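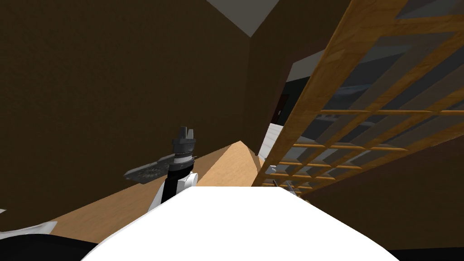

Nulluda home pack, lattice shelf room, robot's view with the gripper up

Is the Nulluda home pack worth paying for, or should I stick with the free rooms?

shedbot_tas
Hi all, been lurking a while, first proper post. I'm doing a tidy-up project in my spare time (pick things up off shelves, put them somewhere sensible, that's the whole dream) and I've been using the free Clanness rooms that everyone starts with. They're fine but they're all big plain tables with a cube on them, and my real house has nothing like that in it!

So I grabbed the trial of the Nulluda home pack and I've been mucking about in the room with the big timber lattice shelf. I really like it. There's stuff sitting down among the bottom slats, a little white thing and a couple of thin silver bits that I'm treating as cutlery, and getting two short fingers in between those rails without clouting one is a proper challenge. My arm never got this sort of workout in Clanness.

The trial ends Wednesday and after that it's $93 a month for the lot, or $722 for the year. Bit steep for a hobby. What I'd like to know:

Does the full pack have many rooms like this one, or is it mostly padding?
Are the collisions on the shelf any good? I get the odd pass that looks like it should have scraped a slat and it didn't register.
Will it run on an older desktop? The trial is OK, but I've only had the one room loaded.

Cheers in advance, and sorry if this has been asked before. I did search, but most of what came up was about the old version.

ridgeline_rover
I've had the yearly plan since December and I'd buy it again, with a couple of grumbles.

The full pack lists 468 rooms. Plenty of those are the same layout in different colours, so don't get too excited by the number, but the shelf and cupboard ones are where they've put the effort. If you like the lattice room you'll get your money's worth there. The bathrooms are pretty dull.

On collisions, check which shape setting you're on. Out of the box the trial uses the simple shapes, and for a shelf with that many openings the simple shapes are rubbish. Go into the room settings, pick the detailed shapes for the shelf only and leave everything else alone. I did the whole room once and it crawled. After I'd switched just the shelf I ran 100 grasps overnight and the passes that looked like scrapes were logged as scrapes, so I was happy with that.

Also turn the gripper pads on if you haven't. They're off by default for some reason, and thin items slide straight out.

My desktop is nothing flash and one room at a time is fine. Loading a few at once is where you'll feel it.

pixelpaddock
get the monthly, cancel when you're bored. thats what I did

kettle_and_code
I went the other way and bought the Jultemon starter set, so take this with a grain of salt. It has fewer rooms and they look a bit cheap, all flat colours with no grain on the timber, but you pay once and keep it. For practising reaches I can't say I miss the prettier textures. If you're planning to train anything off the camera views it may matter more to you.

One thing to watch with Nulluda: rooms you've edited are saved in their own format, and when I left after the trial I couldn't bring mine across. I ended up rebuilding my favourite from scratch using the Laitinen converter for the furniture, and that took me most of a weekend. If you think you might swap later, export your shelf before the trial runs out. The button's under the room menu, down the bottom.

No idea about the scraping, sorry. Mine hits everything.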